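참가자 모집 공고
히른로 포장·정리 작업 연구 참여자 모집

히른로(Hirnlow) 생활물류연구실은 셀리버(Selliver) 포장설계팀과 공동으로 진행하는 「접이식 종이상자와 식품 담기 작업 연구」의 참여자를 다음과 같이 모집합니다. 관심 있는 분들의 많은 지원을 바랍니다.

1. 연구 개요

본 연구는 가정과 소규모 매장에서 흔히 이루어지는 두 종류의 손작업, 즉 납작하게 접힌 종이상자를 펴서 조립하는 작업과 과일·채소를 바구니에 담는 작업의 순서와 소요 시간, 작업 부담을 조사하기 위한 것입니다. 상자의 접는 선과 날개, 끼움부의 형태에 따라 작업 방식이 어떻게 달라지는지를 파악하여 향후 포장재 도면 및 조립 안내문 개정에 반영할 예정입니다.

지난 예비조사에서는 동일한 상자를 두고도 작업자마다 첫 번째로 세우는 면이 달랐으며, 이에 따라 바닥면 고정까지 걸리는 시간에도 차이가 나타났습니다. 본조사에서는 작업 순서를 미리 정해 주지 않고, 참여자가 평소 하던 방식대로 진행하도록 합니다.

2. 작업 환경 및 재료

작업은 프로티츠(Protitz)관 1층 작업실의 탁자 위에서 이루어집니다. 탁자 상판은 베이지색 대리석 무늬이며, 세 면을 둘러싼 벽에는 회색 문양 벽지가 시공되어 있습니다. 주요 재료는 주황색과 하늘색의 종이상자 전개물, 청록색 그물형 바구니, 그리고 바나나·용과·당근 등의 담기용 품목입니다.

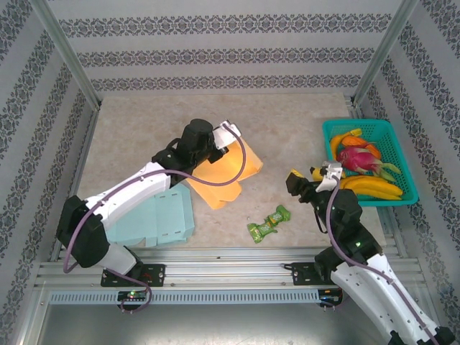
담기용 품목은 모양과 크기가 서로 다른 것으로 구성하며, 참여자는 품목이 눌리거나 바구니 밖으로 떨어지지 않도록 배치 순서를 스스로 판단하여야 합니다. 바구니를 채운 뒤에는 품목을 모두 꺼내어 처음 위치로 돌려놓고 다음 회차를 준비합니다. 연구용 품목은 시식하거나 반출할 수 없습니다.

종이상자는 회차마다 연구실에서 지급합니다. 접는 선이 찢어지거나 날개가 심하게 구겨진 상자는 재사용하지 않으므로, 작업 중 손상이 생긴 경우 억지로 펴지 마시고 담당 연구원에게 교체를 요청하시기 바랍니다.

3. 참여자의 활동 내용

가. 상자 조립: 납작한 상태의 상자를 펴고, 접는 선을 따라 옆면을 세운 뒤 날개를 접어 형태를 완성합니다. 풀이나 테이프는 사용하지 않습니다.
나. 바구니 담기: 탁자 위의 품목을 지정된 바구니에 옮겨 담습니다.
다. 정리: 상자를 다시 납작하게 접어 색상별로 쌓고 탁자 상판을 닦습니다.
라. 작업 기록지 작성: 어려웠던 단계와 다시 시도한 단계를 서면으로 기록합니다.

상자 조립에서는 옆면과 날개가 만나는 부분의 처리를 중점적으로 관찰합니다. 날개를 세운 상태로 유지하면서 다른 면을 접어 넣는 동작은 예비조사에서 재시도가 가장 많았던 단계로, 참여 전 별도의 연습 시간을 제공합니다.
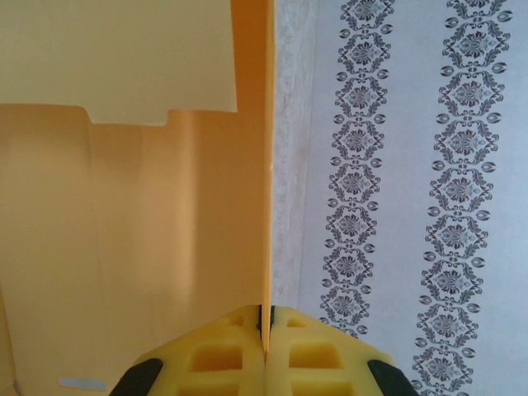

연한 주황색 종이상자의 안쪽 면과 세워진 날개

작업 기록지는 연구실에서 정한 양식을 사용합니다. 문장력이나 분량은 평가 대상이 아니며, 짧더라도 본인이 겪은 내용을 그대로 적어 주시면 됩니다. 한글 작성이 어려운 경우 영문으로 작성할 수 있습니다.

4. 참여 일정 및 시간

본조사는 12월 중에 실시합니다. 참여자 1인은 총 2회 방문하며, 1회 참여 시간은 안내와 연습을 포함하여 60분입니다. 두 차례의 방문은 서로 다른 날에 이루어져야 하고, 구체적인 일시는 선정 후 개별 협의하여 정합니다. 작업실 운영 시간은 오전 10시부터 오후 5시까지이며, 점심시간에는 조사를 진행하지 않습니다.

5. 지원 자격

가. 만 19세 이상으로 두 차례의 방문이 모두 가능한 사람
나. 서서 하는 탁상 작업과 양손을 사용하는 작업에 지장이 없는 사람
다. 한국어 또는 영어로 된 작업 안내를 이해할 수 있는 사람

포장 또는 물류 업무 경력은 요구하지 않습니다. 다만 경력이 있는 경우 지원서에 업무 내용과 기간을 기재하여 주시기 바랍니다. 과일이나 종이 분진에 대한 알레르기가 있는 분은 지원 전에 반드시 연구실로 문의하여야 합니다. 셀리버 소속 임직원 및 최근 2년 이내에 동일 주제의 조사에 참여한 사람은 지원할 수 없습니다.

6. 사례 및 제공 사항

참여자에게는 연구실 내부 기준에 따른 참여 사례비를 지급합니다. 사례비는 두 번째 방문을 마친 후 본인 명의 계좌로 일괄 입금되며, 첫 번째 방문만 마치고 중단한 경우에는 해당 회차분을 지급합니다. 작업용 앞치마와 면장갑은 현장에서 대여하고, 장갑 착용 여부는 참여자가 선택할 수 있습니다. 교통비는 별도로 지급하지 않습니다.

7. 지원 방법 및 선정 절차

지원자는 히른로 누리집의 모집 게시판에서 지원서와 개인정보 수집·이용 동의서를 내려받아 작성한 후, 같은 게시판의 접수 창구를 통하여 제출하여야 합니다. 방문 접수는 프로티츠관 1층 안내 창구에서 가능하며, 우편 및 전화 접수는 받지 않습니다.

선정은 서류 확인과 유선 일정 협의의 2단계로 진행합니다. 연령대와 포장 작업 경험 유무가 한쪽으로 치우치지 않도록 참여자를 구성하므로, 지원 자격을 충족하더라도 선정되지 않을 수 있습니다. 결과는 선정 여부와 관계없이 지원자 전원에게 문자로 통지합니다.

8. 개인정보 및 기록물의 처리

조사 과정에서 수집되는 소요 시간과 작업 기록지는 참여 번호로만 관리하며, 성명과 연락처는 사례비 지급이 완료된 후 파기합니다. 수집된 자료는 포장재 설계 및 조립 안내문 개선을 위한 연구 목적으로만 사용합니다. 연구 결과 요약본은 희망자에 한하여 전자우편으로 발송하며, 보고서 편집은 신델라르시(Šindelář) 편집실에서 담당합니다.

9. 유의 사항

가. 참여자는 언제든지 참여를 중단할 수 있으며, 이로 인한 불이익은 없습니다.
나. 반지, 팔찌 등 상자에 걸릴 수 있는 장신구는 작업 전에 빼 주시기 바랍니다.
다. 작업실 내 음식물 반입은 금지되며, 음료는 뚜껑이 있는 용기에 한하여 입구 선반에 보관할 수 있습니다.
라. 방문 일정을 변경하고자 하는 경우 전날 오후 5시까지 연구실로 알려야 합니다. 사전 연락 없이 불참한 경우 이후 일정은 자동 취소됩니다.
마. 제출된 지원서의 내용이 사실과 다른 경우 선정이 취소될 수 있습니다.

문의: 히른로 생활물류연구실 참여자 모집 담당 (누리집 모집 게시판 내 문의란 이용)

히른로 생활물류연구실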